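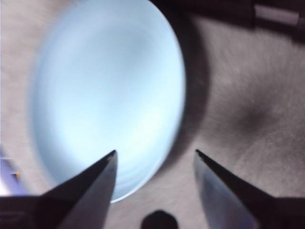

Which gripper is best for picking up thin, flat things like plates and saucers?

One with slim, tapered fingers that open wide, set up so the hand comes in from the side and takes the rim. Soft rounded pads are lovely for mugs and fruit, but they're too fat to get in beside something that lies low.

Search tips and guides Enter keyword Go

I've been swapping fingers on the bench arm all summer and I'm still excited every time a new pair goes on, so here are my notes for anyone trying the same at home or in a small workshop. Three sets so far: the pointed ones from Drimis, the Mellor pads, and a pair Embla Kvam bent up for me out of strip metal (rough, but they hold!).

Fitting
Take the old fingers off with the hand fully open. Start both screws on each side before you tighten either one. Close the hand slowly and look at the tips against a bright window; if you can see daylight on one side only, loosen that finger and nudge it over.

Working on carpet
Carpet is harder than a table, and more fun. The pile gives a bit, so the height you set on a hard top is wrong by a few millimetres as soon as you move to the floor. Touch down with the hand empty first and note the reading. Sharp tips catch in loops, so come down beside the plate, stop just short of the pile, then slide in. Cut pile is kinder than loop pile. A square of the stuff taped to a board is enough for practice.

Cameras
Wrist cameras are brilliant for the last bit of the reach, when you want to know how the fingers sit against the rim. They do smear when the arm swings quickly. I put in a short pause before each grab and let the picture settle, and I also turn a lamp towards the wall so the light comes back soft. Glazed crockery throws glare otherwise. Pale plates are the worst for this, dark stoneware hardly bothers it.

The Clulcombe controller lets you store a slow speed and a fast speed on separate buttons, and I use that constantly. With the Hirier you have to go into the menu each time, though its stop button is far nicer to hit in a hurry.

Grip strength
Begin weak. Þröstur Grímsdóttir ran her pads through 3,000 closes on a side plate and never went above the second setting. Mine have done around 2,000 and the left pad is going shiny, so I rub it with fine sandpaper and wipe it with a damp cloth. A thin band of bicycle inner tube over a metal tip works wonderfully too, just trim it so it doesn't curl at the end.

Practise with melamine or enamel before the good china comes out. In August I'm going to try bowls, stacked and single, and I can't wait to see what the strip metal pair makes of them.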